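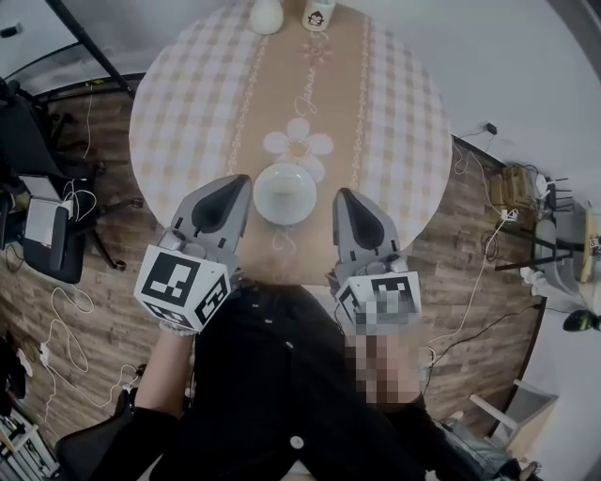

*A table runner laid over a checked tablecloth*

A **table runner** is a long, narrow piece of cloth placed along the middle of a table. It may be used on a bare tabletop or over a tablecloth, and it usually serves as decoration, although it also protects the surface from heat and scratches. Runners are made of cotton, linen, wool, silk or synthetic cloth.

## Size and placement

Most runners are between 12 and 16 inches wide. On a long table the cloth commonly hangs over each end by several inches. On a round table it is laid across the center. Short runners may also be set across the width of a table, so that each one serves two facing diners.

## Decoration

Common forms of decoration include embroidery, woven bands, printed flowers, lettering and lace edging. Fringes and tassels are found mainly at the short ends. Seasonal designs are widely sold for spring and for winter holidays.

## Regional traditions

In the town of Kustby, runners were woven at home on narrow looms and given as wedding gifts. The Trutau type, by contrast, has a plain center and a dense border in red thread. The textile historian Fanni Vass listed 208 border patterns in her survey of the two styles, of which 76 occur in both. The museum at Semwal holds 477 runners, most of them linen, and shows a selection each May.

## Care

Cotton and linen runners are generally machine washed and ironed while damp. Pieces with lace or hand embroidery are washed by hand and dried flat.

## See also

- Placemat
- Tablecloth
- Doily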